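**11/4/22 – Calendar task, sim bench**

Present: Nadine Azar, Kelly Cropper, me (Darren). Graham out until tomorrow, so this is partly for him. 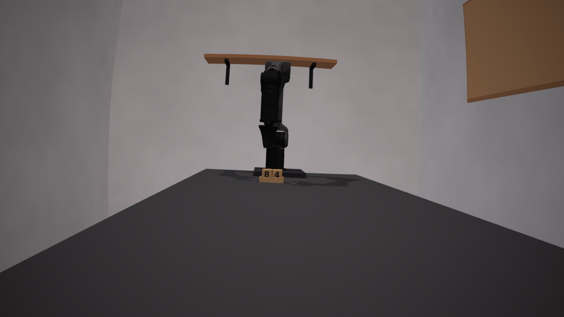 Goal for the session was to get the reset working so we can run trials back to back without somebody reloading the whole file by hand. It works now, with one catch that I'll get to.

The task, so it's written down in one place: the arm has to take the number blocks out of the holder, put them on the table, and put them back so they read as the number we ask for. We start at 84 every time. Wendy wants the same start for every team so the scores can be compared, and I agree with her. The target changes from trial to trial. First target is 48, a straight swap, because it uses the blocks we already have and doesn't need the spare set.

**Reset**

Old reset moved the blocks back to their start position but left their velocity alone. If the arm had just dropped a block, it came back into the holder still falling and popped the other one out. Kelly found it by printing the block state on the first step after reset. She now zeroes the velocity for both blocks and for the arm joints in the same call. Ran 70 resets in a row after the change. All of them settled.

The catch: the arm has to be sent to its upright pose before the blocks are placed. If you do it in the other order, the gripper can be sitting where a block wants to be and the solver throws the block across the table. Order in the script is now arm, wait, blocks, wait. Please don't "tidy" this. I left a comment.

**Grasp**

Ran 13 trials of the swap with Nadine's Mai controller (the simple one, no planning, just waypoints).

- 5 finished with the blocks reading 48
- 2 finished with both blocks in the holder but one upside down
- the rest failed on the first pick

The first pick is the real trouble. The blocks sit almost touching, so the finger that goes between them hits the top of one and tips it. Nadine tried coming in front to back instead of side to side. That clears the neighbor block, but then the front finger hits the front of the holder if it goes down too far. She raised the grasp height a little and it got better. All of the good runs came after that change.

We talked about making the gap between the blocks wider. Kelly is for it. I'm against it for now, since the wooden set on the real bench at Calteler has a tight gap too and we'd only be putting off the problem. We left it alone. Graham can break the tie.

The upside down ones: an 8 turned over still looks like an 8 unless you look closely, so the checker passed one of them as correct. It compares block position and doesn't look at rotation at all. Needs fixing before any team sees a score. I had already counted that run as good in the first version of this page and had to go back and change it. Numbers above are the corrected ones.

**Scene**

Left the shelf where it is. Nadine asked if the upper joint could hit it when the arm is fully up. I turned on contact logging for the shelf and ran the reset a few more times and got nothing in the log, but from the default view it is hard to judge how much room there is. Would like a side view added so we can check.

Lighting is on the dark side. The lower part of the arm is hard to make out against its own shadow, and the shadows at the back of the table have jagged edges. Doesn't matter for the waypoint controller. It will matter for the Sandelora team, who plan to read the digits from the camera image. Kelly will try a second light and softer shadows, but only after the checker is fixed.

Tried the Zoline export again while the trials were running. Still flips the axes on the holder. Skipped it.

**To do**

- [ ] Checker: add rotation, reject anything upside down (Darren)
- [ ] Save grasp height as a setting, it's typed straight into the script right now (Nadine)
- [ ] Side view (Kelly)
- [ ] Second light (Kelly, after checker)
- [ ] Decide on the block gap (Graham)
- [ ] Ask Wendy if a team can set a block down anywhere on the table or only in a marked zone. The rules sheet doesn't say, and teams will ask.

Rules have to be final before the December round. Wendy has the current draft.

Reset script is pushed. The trial logs are in the shared folder under "swap" – the first log in there is from before the reset fix, so ignore it.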